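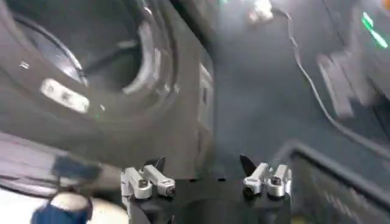 A gripper with its two fingers apart, a dark gray ring to the left.

The anniversary tour is a bad deal

By Samira Kassab
June 20, 2022

Mulomeck are going back on the road in October to play their second album front to back, and I'm supposed to be thrilled. I own that record twice. I still don't see why I should pay for it a third time.

The pitch is always the same. The band plays the songs in order, you know every one, everybody goes home happy. But an album order was worked out for a living room. Side two of this one has three slow songs in a row. In a hall with 4000 people in it, that's when the line for beer gets long.

Nizar Dabbas, who booked clubs for years and now mostly argues with me by email, thinks I'm being a snob. Fans want the old stuff, he says, so give it to them. Fine. They were getting the old stuff anyway. On the last tour the band played almost 2 hours, and the best part was a new song called "Ernevgate" that fell to pieces in the middle and came back louder. There's no room for it on this tour. I checked.

Then there's the price. A floor seat is $100 before fees, and the "heritage package" gets you a poster and a lanyard. Ita Nic Giolla's drumming was the reason half of us showed up in the first place, and she left the band 9 years ago. The ads use a photo with her in it. I find that pretty cheap.

I've heard the argument that these tours pay for the next record. Maybe. Eltum said so before theirs, and we're still waiting on the record. What we got was a second leg.

If Mulomeck want my money, they can play whatever they feel like playing that night, including the stuff that isn't finished. I'd stand in the rain for that one.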